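About Us

Welcome to the Lastville Reading Room! We're a small independent library and evening school on Ostis Street, in the old grain exchange, and we've been lending books, teaching classes and generally keeping the lights on late for people who like to learn things.

The building went up in 1846, when Lastville was mostly a river landing with a few warehouses. Farmers from up the valley brought samples of wheat and barley to the main hall, and buyers walked from counter to counter with their hands in the sacks. When the grain trade moved to the rail yards at Ovthorpe, the hall became a dance school, then a seed store, then a furniture showroom, and then for a long stretch it was just locked. The reading room started in the front office with one bookcase and a borrowed heater. We have the whole ground floor now, plus the gallery upstairs, and we still find barley husks between the floorboards when we move a shelf.

What we do

We lend books, to begin with. Anyone who lives or works in Lastville can join, and so can anyone from Ovthorpe or the farms in between. You don't need to bring a utility bill or a letter from anybody. Tell us your name, pick up a card, and take home as many books as you can carry (we mean it, one reader came in with a wheelbarrow during the big winter freeze and we filled it).

The collection leans toward the things our readers keep asking for: local history, gardening, mysteries, weather, boats, cookbooks, and a really wonderful shelf of travel writing that came to us from the Duan Bequest. The Duan books are our pride and joy. There are 800 of them, most with pencil notes in the margins, and the notes are often better than the books! Somebody argued for decades with the authors about train times, soup and the correct way to fold a map. You can read them here or borrow them like anything else.

Then there are the classes. Our evening program runs through fall, winter and spring, with bookbinding, beginning Spanish, map reading, life stories, letter writing and a math refresher for grown-ups that fills up faster than anything else we offer. Most groups stay small enough to fit around one table, and the teachers like it that way. People talk more. They also stay later than they're supposed to, and we've gotten used to locking up well after nine. 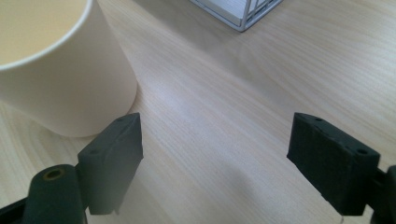
A paper cup on one of our tables.

How we teach

None of our classes have grades. You'll get plenty of help, though, and you'll be asked to try things out loud or on paper from the first evening. In map reading you'll have a compass in your hand before you've taken your coat off. In letter writing you write a real letter to a real person and we supply the stamp.

We like mixed groups. A typical Spanish class might have a retired bus driver, two nurses coming off shift, a high school junior and somebody who's getting ready to meet their future in-laws. Everyone moves at a different speed and the teachers plan for it. If you miss a week, come back anyway. If you miss a month, come back anyway! There's a folder for every class behind the front desk with whatever was handed out, and you can sit down with it any afternoon we're open.

Children are welcome in the reading room at all hours, and those age 7 and up can join the Saturday bookbinding group with an adult. It gets loud and there is glue.

How we're run

The reading room is a nonprofit. Membership is free and so are the books. Classes cost a little, mainly to pay teachers properly and keep the roof sound, and there is a fund for anyone who would find the fee hard. Ask at the desk, by email or on the sign-up form; one line is enough.

We also rent out the gallery for meetings, rehearsals and the occasional wedding lunch. It has tall windows over the river, good heating (finally) and a piano that holds its tune if you're kind to it.

What we're working on now

The old weighing room at the back is next. We'd love to turn it into a quiet study room with proper lamps and doors that shut, and the first round of repairs to the plaster is already done. The original floor scale is staying right where it is. We're also building up our large print shelves and recording older residents' stories about the river trade, the floods and the dance school years. If you or someone in your family remembers the hall from those days, please come and talk to us. Photographs, programs, ticket stubs, anything at all is welcome, and we can copy it while you wait.

Come by

The front door is on Ostis Street, between the bakery and the bike shop. The step-free entrance is around the corner by the loading bay, where there's a bell at hand height. We open at 2 in the afternoon and stay open through the evening, every day except Monday. Dogs are fine downstairs.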